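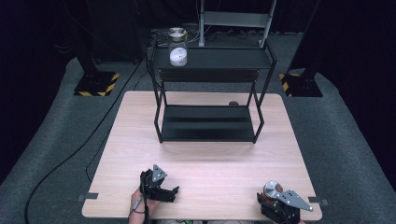 Hand-held grippers and a two-tier rack at the Jollent workshop.

Search news Enter keywords Go

News > Equipment > Spending plans

Jollent has set out next year's automation budget, and it's a cheering read for anyone who likes to see money go on the dull but vital bits! The firm plans to buy 80 gripper fingers as spares, 171 cables and a second set of stands, with orders going to Dallex in October.
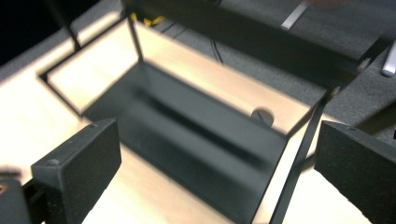

Page last changed: October, 4.15 pm

Fingers come first on the list, at 1573 pounds for the lot (delivery included). Kokkinos quoted as well and may yet get the cable order, which is still open. Another 500 pounds is set aside for racks, jars and other things to practise on, so the team can try far more shelf tasks than this year's money allowed. 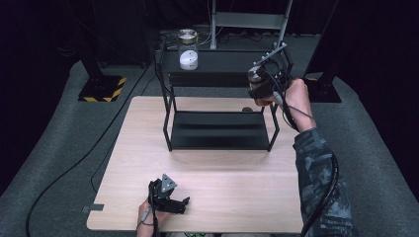

The bigger question is whether to add a robot arm from Driteck before spring or wait for the new price list. Jollent is leaning towards waiting, and will spend the winter working out floor space, power points and training hours – all great fun if you enjoy a good spreadsheet. A decision on the arm is due in February.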